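OK so I finally finished the night train trip I've been going on about since February and I have THOUGHTS. Thread!

Route was Brarkbridge to Henao with one change at Drestov. 557 miles on the first leg, all of it in the dark, and I loved every minute.

Book the lower bunk if you can. You get the window, you get the little shelf, and you don't have to climb over anybody's boots at 3 in the morning.

The dining car closes early!! Eat before Drestov. I had the bean soup and a roll the size of my head and would do it again tomorrow.

You climb to 2576 feet before the long tunnel and your ears will pop. Bring gum. Then you come out the other side and there's snow on everything – I yelled a little, sorry to car 13.

Sleep is better than you'd think. The rocking does it for me every time. Earplugs for the station stops, socks for the floor, and turn the heater down before you lie down.
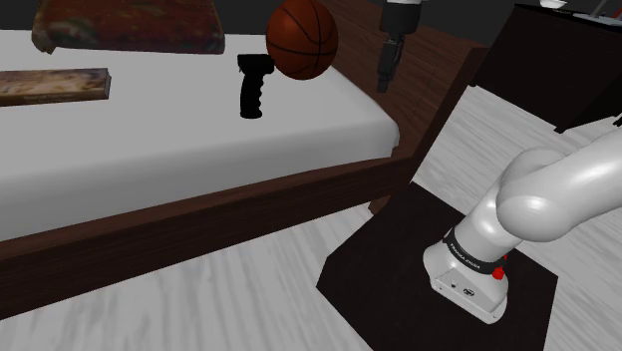

Henao in the early morning is so quiet. Walk down to the river, get coffee at the kiosk by the bridge, then go straight up to the old market before the buses come in.

Coming home I'm taking the slow line through Tresunano. It adds four hours and I don't care, people keep telling me the viaduct is the best part.

If you've done that one, tell me which side to sit on!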